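3.2 Where the small things of a household come to rest

We had expected, going in, that most of our conversations in Clorninwood would be about furniture, and for the first hour or so they usually were. People were proud of their dressers and their big kitchen tables, and they were kind enough to tell us where each piece had come from. But sooner or later the talk drifted to the little things - keys, receipts, chargers, a spare button in a saucer - and that was where our diaries became really rich. Of the 1,606 diary entries we collected in the Ridimis survey, 1,251 mentioned at least one object that had been set down "just for now" and was still there at the end of the week.

Tables took in more of these objects than any other surface, and pale, plain tabletops came up again and again in the entries (Figure 4).

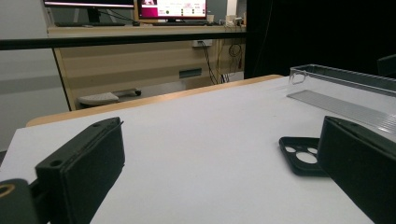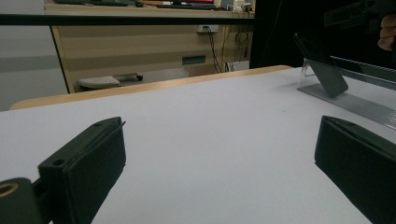

Figure 4. White tabletop, two views. A black phone case lies on the table in the first; the second takes in part of the light wooden edge.

Several families told us that a table like this feels "ready" when it has nothing much on it, and that the feeling rarely lasts past Saturday lunch. One mother wrote, very sweetly, that she could read her children's whole week from what had gathered by the fruit bowl. We found the same pattern in homes with a hall shelf or a catch-all drawer, although drawers were mentioned with a good deal more guilt! Phone accessories were a special case, as people tended to keep them long after the phone itself had been replaced, and we come back to them in Section 3.4.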